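Bench notebook, August, phone thermals (continued)

Started 7:40 am, kettle on first. Picking up where Natalina left off with the Marras handset, the one with the big vapour chamber and the shoulder buttons everyone keeps fiddling with. She'd done the short runs and left me a lovely clear note, so all I had to do was let it play for a good long while and watch what happened to the frame rate. I do like a morning like that!

Settings for anyone repeating this: screen brightness locked at 200 nits, battery charged to 100 per cent, radios off, game profile on Grerar mode (their name for the fast one, and no, I don't know how you say it either). Same race level each time, the one with the rain. 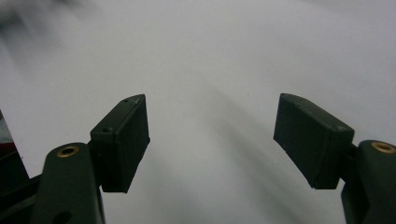 Gripper fingers, open, against the white.

First long run held up very nicely for the first 17 minutes and then the frame rate began to sag, a little at a time, the way Natalina said it would. No sudden cliff, which I had half expected from the older firmware. The back of the phone was warmest up near the camera, and I could feel it on my index finger well before the logger showed much of anything. I've written the raw numbers on the sheet in the blue folder, labelled properly this time.
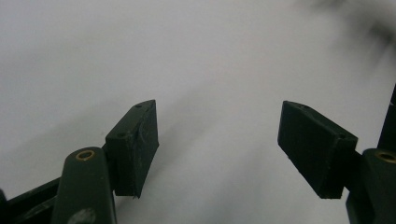
Second run, clip-on fan

Same again with the Plarton cooler clipped on the back. It's a noisy little thing and it covers part of the left speaker, but the sag came later and was a good deal gentler. Logged 383 samples before I stopped for lunch. Raffaele reckons the clip pressure matters more than the fan speed, and he may well be right, so I'd like to try it with the fan off and the clip still on. Has anybody got the spare clip? It was in the grey drawer.

Touch response felt the same to me with and without the cooler, though my thumbs are hardly a measuring instrument.
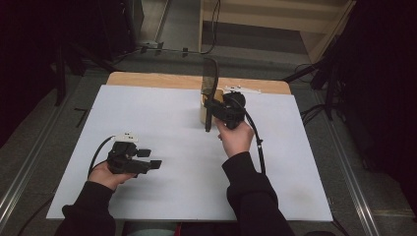 The other thing on my list was the Seltis phone, which still refuses to stay in its performance profile once the screen locks. I've tried the toggle in the game launcher and the one buried in the battery menu, and they seem to argue with each other. Natalina, if you remember which order you pressed them in, please write it beside this entry in whatever colour you like. Left both phones on the shelf to cool down, chargers unplugged, logger saved to the shared drive.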